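From: Soledad Dunleavy
To: Brindau Community Orchestra list
Date: Jul 7, 2025
Subject: Re: Second half order, and the slow movement

Hi all,

Sorry for the wait, I've been at my sister's with no reception to speak of and came home to a great pile of messages. I'll reply to Régis here because I think most of you had the same questions.

Régis Roussel wrote:

> Has anything been settled for the second half? I had the
> suite down as the closer but Bastien's new sheet puts it
> straight after interval, and the Millet overture has
> wandered off to the end. I don't mind either way but the
> horns would like to know when they're meant to be fresh.
>
> Also, are we keeping the repeat in the slow movement? Half
> the cellos took it at the last rehearsal and half didn't.
> It was quite a colourful eight bars.
>
> Régis

Ha, yes, I was sitting right behind those eight bars. The repeat is OUT. Bastien told us at the end of the night, but half the winds were already packing up and I don't think it got past the second row. Please put a big pencil line through it, and if you're sharing a stand check that your desk partner has done the same.

As for the order, the new sheet is right and your old one can go in the recycling. Suite first after interval, then the three songs with Roksolana, then the overture to finish. I grumbled about it when I first saw it (I do love ending on the suite, that last chord goes right through the floor) but we ran it that way and I've come round. The songs are so quiet that coming out of them into the overture gives you a proper jolt. And the horns get the whole of the second and third songs off, so Régis, you can tell them they'll be as fresh as daisies!

A few other bits while I'm here.

Parts. The hire library wants the whole set of the suite back, 16 string parts plus winds and brass, and we're short one second violin part and the bass clarinet. Have a look under the piano lid and in the back of the car, those being the usual spots. Rub out your markings before you hand them in, please, I spent an entire evening on the last lot and my wrist has never forgiven me.

Tuning. We're going to take the A from the oboe again and not from somebody's phone. Albane has offered to come five minutes early to settle the winds first, then the strings. I know it feels slow but the difference at the last run was lovely, especially in the violas.

Rehearsal room. We're in the Praduda hall for the next 3 rehearsals. It's a dry old room and you'll feel as if you're playing into a pillow. Don't force it! The theatre is much kinder and everything we push for in the hall will come out twice as loud there. Percussion, I'm looking at you with great affection.

Dress. All black, long sleeves if you can bear it, and a splash of colour for the choir only. I had a question about grey and the answer is no, sorry.

One last thing, and it's purely me being soppy. I've been at the back of the second violins for a good while now and I don't remember enjoying a program this much. When Roksolana came in on the second song last time I missed my own entry completely because I was listening. If you haven't asked your neighbours and workmates along yet, please do. I'll be dragging my whole street.

See you at rehearsal, and bring a pencil,

Soledad 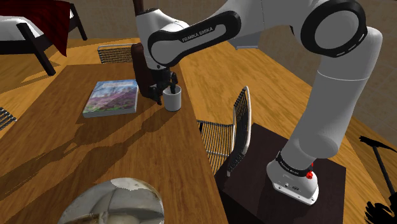
Albane Tessier wrote:

Thanks Soledad, pencil line duly drawn. Could the flutes come in with me for that early tune as well? We've been drifting sharp by the end of the suite and I'd like to go over the last page with them before everyone else sits down. And I think I have your bass clarinet part, it was tucked inside my overture folder. I'll bring it along.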